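**Fri 10 February**

## Changes to the Trunside Community Kitchen hire scheme

The Trunside Residents' Association has completed its yearly review of the community kitchen hire scheme, and the revised terms are set out in this item. They apply to all new bookings. Hirers who already hold a confirmed booking will keep their present terms until that booking has ended, after which the revised terms will apply to them as well.

The kitchen on Mfinanga Street received 813 bookings in the year under review. Most were for family gatherings, faith group suppers and the Saturday lunch club. Weekday mornings remain the quietest period, and the association would like to see them better used. Demand for Friday and Saturday evenings is now greater than the calendar can meet, and a number of regular groups were turned away during November.

### Booking periods

Bookings will be offered in blocks of four hours. The earlier practice of hiring by the single hour has ended. It left short gaps in the calendar that could not be filled, and it put pressure on hirers to leave before the room had been properly cleaned. The four hours include setting up and clearing away. A hirer who needs longer may book two blocks together, provided that the second block is free at the time of application.

No group may hold more than two evening blocks in any one week. Groups that now hold more than this have been contacted in writing and offered weekday dates in exchange. Several have already accepted.

Requests may be made up to 60 days ahead. Requests received earlier than that will be returned, and applicants will be asked to send them again when the calendar opens. Recurring bookings must be renewed each season at the office, in person or by letter.

### Charges and deposits

The hire charge for residents is unchanged. The charge for outside organizations will be reviewed separately, following the end of the agreement with Arneo, which supplied the laundered linen that had been included in the outside rate. Until a new supplier has been appointed, hirers should bring their own tablecloths and dish towels. The linen closet will remain locked.

A deposit is payable on every booking, including those made by member groups. It will be returned within two weeks of the event if the kitchen has been left in good order and the key has been handed back. Deposits will be reduced where the association has had to pay for extra cleaning, and a written statement of the cost will be sent to the hirer in each case.

### Equipment

The two older ovens have been replaced with a double unit from Distora, and the wiring to that wall has been renewed. The new ovens heat faster than the old ones. Recipes timed on the previous equipment may need to be adjusted, and first-time users are advised to check dishes early. The instruction booklet is kept in the drawer beside the sink and must not leave the building.

The extractor fan should be switched on before any burner is lit. The large stockpots are available on request, but must be reserved with the booking. Hirers may bring small appliances of their own if the cords and plugs are in sound condition. Deep fryers are not permitted.

### Dishes and tableware

The review found that tableware was the most common subject of complaint. Plates had been put away with food still on them, sets had been divided among different cabinets, and pieces had gone missing between one booking and the next. The association has therefore purchased additional plates and bowls, and has labeled the shelves on which they are to be stored. 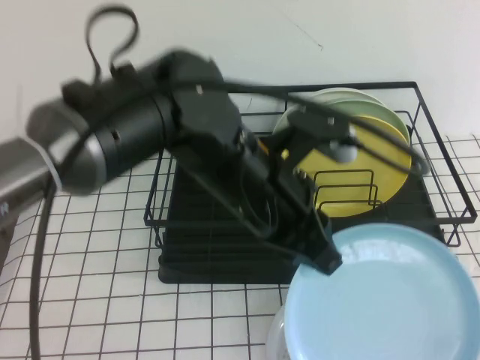 One hirer, Mfinanga Street Supper Group, wrote that the labeled shelves were welcome, but asked that serving dishes be kept in the lower cabinets, where older members can reach them without a step stool. The association has agreed to this request, and the serving dishes will be moved before the end of the month.

Breakages should be entered in the book by the door. No charge is made for the occasional broken plate. Hirers are asked only to record it, so that replacements can be ordered in good time. Chipped pieces should be set aside in the marked bin and should not be returned to the shelves.

### Waste and recycling

Food waste goes in the green container behind the building, and the lid must be fastened afterward. Glass should be taken to the collection point at the corner of the parking lot. Cooking oil must not be poured down any sink or outside drain. It should be cooled, sealed in a container and taken away by the hirer. The drains were cleared twice during the year, on both occasions at considerable cost to the scheme.

### Further information

Copies of the full terms are available from the association office during normal opening hours, and a copy has been posted on the board in the front hall. Large-print copies can be prepared on request. Comments on the new terms may be left in the office mailbox, and those received by the end of the season will be considered at the next review.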